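Ellwood Technical Institute
Automotive Service Program
Handout 6: Coil Spring Rate, Preload and Ride Height
Instructor: Aiguo Duan
Issued 26 Sep 2024

This handout accompanies the second lecture on suspension. Students should read it before the October shop session and bring a calculator.

1. Spring rate

The rate of a coil spring is the force needed to compress it by one inch. A linear spring keeps the same rate through its working travel. A progressive spring becomes stiffer as its closer-wound coils touch and drop out of use.

For a linear spring:

Compression (inches) = Load (pounds) / Rate (pounds per inch)

Worked case: a spring rated at 392 pounds per inch supports a load of 700 pounds. Compression is 700 / 392, or 1.79 inches. The load is measured at the spring and will differ from the scale reading at the tire wherever the spring sits inboard of the wheel.

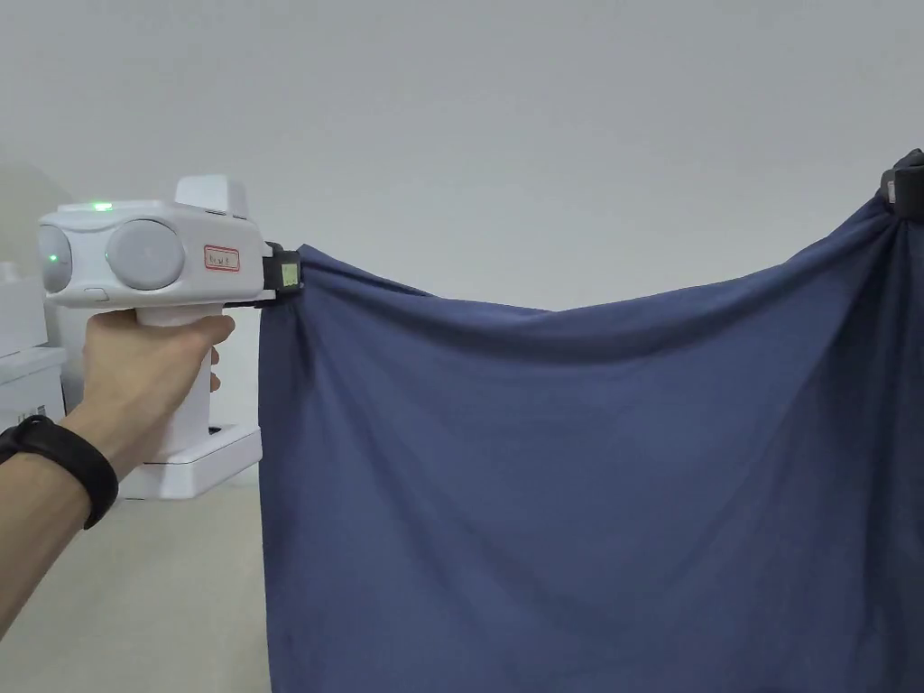 2. Preload

Preload is the compression already present when the suspension hangs at full droop. Raising the lower perch on a threaded coilover adds preload, but the rate of the spring does not change. As long as the spring stays compressed at droop, ride height rises and droop travel is reduced by the same amount.

3. Motion ratio

Motion ratio is spring travel divided by wheel travel. Wheel rate is the spring rate multiplied by the square of the motion ratio — a point that is often missed on written work. With a ratio of 0.7, the 392-pound spring gives a wheel rate of 192 pounds per inch.

4. Reading

Course packet, pages 28 to 34. The Jarkitz spring tables are kept at the parts counter and may not leave the building.

Written problems are due at the start of the shop session. Show units at every step.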